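Courses > Early Childhood Materials > Handouts > Week 5
Posted in July by Hannelore Ruppert
146 shares | 10 comments

Week 5: Play food, plates and the claims made for them

Read before Tuesday. Bring the catalog page you were given last week and a pencil. We will spend the first part of the session on the claims and the second part at the tables with the materials out.

Almost every preschool room in the country owns a bin of pretend produce and a stack of colored dishes. The catalogs say this bin builds vocabulary, early math, healthy eating, social skills and fine motor control. I have bought a good deal of it over the years and I would like you to be harder to sell to than I was.
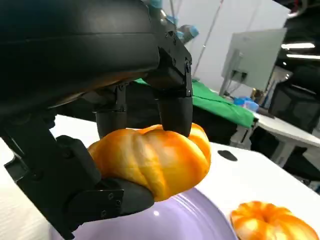
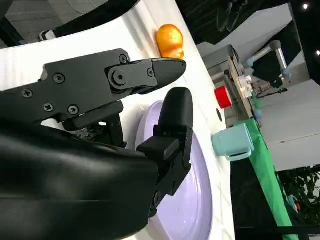 Orange play food and a pale purple plate, in both. The first is the pumpkin; the second could pass for a small pear or a mango.

1. The naming problem

Start with that second piece. Put a lumpy orange thing in front of a four-year-old and ask what it is. If the child says "mango," the adult who has decided it is a pear will often correct her. If she says "potato," she will certainly be corrected. What has she learned? She has learned which word goes with this lump in this room.

The pumpkin is a better piece. It has deep grooves and fat ribs, and a child who has met a real pumpkin has something to go on. I still have doubts. A real one is too big to hold in one hand, for most of the ones a child will meet, and it has a smell and a weight and a wet, stringy inside. The play version keeps the color and the ribs and drops everything else. Ask yourselves whether a child who has only met the play version knows the word in any way that will help at a market stall.

The Jorkico catalog lists its produce bin under "Language and Literacy." Revathi Gounder asked them, when she taught this course, what the listing was based on. The answer was a paragraph about how children enjoy it. I believe that children enjoy it. That was never in dispute.

What I would accept as a fair claim: play food gives children and adults something to talk about together, and the talk may teach words. The talk does the work. A box of old keys would also do it.

Things to check when you look at a piece:
- Would two adults name it the same way without conferring?
- Does it have at least one feature besides color that tells you what it is?
- Is there a real one you could put beside it this week?
- Is the surface so shiny that the lights wash out the shape?

The last one sounds fussy. Look at the pumpkin again, though. It goes from deep orange in the creases to nearly white on the ridges where the light hits. Older children read that as shine. I am less sure that the youngest ones do, and I would like someone to take this up for the short paper.

2. Plates

Plates get no attention in the catalogs, and they matter more than the food. A plate says "put it here." It gives a target with an edge. Much of what we write down as pretend play at this age is a child putting a thing on a plate, taking it off, and putting it back, and I would be careful about calling that cooking.

Rim. A gently raised rim is enough to stop a round piece from rolling off when the child lets go a little early. A flat disk will not do it. A deep bowl does it too well, and hides the contents from a child sitting down.

Color. Pale purple against orange is easy to see. Red plates with red apples are a poor choice and I see them everywhere. White dishes on a white table are worse, because the child can lose the edge completely. Some sets tell you the plate colors are there for "color matching." Ignore this. Nobody in the real world serves carrots only on orange plates, and children who have been drilled in it will take food away from a classmate for having it on the wrong one. I have watched that happen at Fetdale more than once.

Size. One piece per plate should look comfortable. If three pieces fit, you will get a pile, and the pile will slide.

3. Picking up and setting down

The motor claims are the strongest, and I am still going to complain about them.

It is true that picking up an awkward round object takes some doing. The fingers have to come down on opposite sides, or on top with a thumb underneath, and the piece has to stay put while the hand moves. Then it has to be let go at the right height. Release is the part that small children find hard, and it is the part that observation sheets leave out. Our own sheet had a line for "grasps object" and nothing for letting go until Subbarao Rodrigues rewrote it.

Compare a ribbed piece and a smooth one. The ribbed one gives fingertips somewhere to settle. The smooth one turns in the hand. A piece with a narrow end and a fat end, like most pears, will be held by the narrow end by nearly every child, and then it swings. Try it yourselves before you write anything down.

Where I part company with the catalogs is the next step, where handling play fruit is said to prepare the hand for writing. Perhaps it does. Zeman, in the chapter you have for this week, cites one study, and that study used wooden pegs. I would not stretch it to cover a plastic pumpkin, and I do not think Zeman meant us to.

4. Where the piece is on the table

Reach is a design question and it is ours to answer. A piece near the far edge of a table asks a child to stretch across everything else, and the sleeve goes through the plates. It also drops off the other side. Set the food in the near half to begin with and let the children move it out.

Tables should be wiped and clear apart from what you are using. A bright white top shows dirt, which I count as a point in its favor. It also throws glare at certain hours. Sit in the child's chair at about the time the session will run and see what you see.

5. Healthy eating

There is very little to say. The claim is that a child who plays with pretend vegetables will eat real ones. Drestolard, who supply the starter bin to most of the centers where you will be placed, print this on the lid. Jaxon Gagnon tried to test it as a student project with a lunch log, and the log told him mostly which families packed lunch on which day. He got a good grade for saying so plainly.

If you want children to try pumpkin, cook some pumpkin.

6. At the tables on Tuesday

Work in pairs. One handles the materials and one writes, then trade.

a. Take a plate and one piece of play food. Write down what the piece is. Cover your answer and have your partner write theirs.
b. Pick the piece up from above using two fingers and a thumb. Set it down in the middle of the plate without letting it drop. Do it again with your other hand.
c. Repeat with a piece that has a different shape. Write down where your fingers went. Please use plain words ("thumb under, fingers on top") and keep the textbook terms for the paper.
d. Move the plate to the far side of the table and do it seated.
e. Find your catalog page. Cross out every claim you could not back up from what you have just done or from the reading. Circle the ones you would need a longer study to settle.

Do not bring your own play food. Last year we ended up with a mix from several households and it took most of an afternoon to sort out what belonged to whom.

7. Short paper

Choose one claim from your catalog page and write up to 257 words on what evidence would change your mind about it, in either direction. The odd limit is left over from an old form and I have kept it. I will stop reading where it ends. "Children love it" is not evidence for anything except that children love it.

Hiu-tung Chang is marking the first 2 sections and I am marking the rest. Questions about extensions go to her.

8. Reading

Zeman, chapter on pretend materials, the whole thing including the footnotes. The footnote about painted wood versus molded plastic is better argued than the main text.

The Fetdale room inventory, first page only. Look at how many bins are labeled "food" and how many of those have dishes stored with them.

Optional: your own notes from the week 2 visit. If you wrote "engaged" anywhere, go back and write what the child's hands were doing.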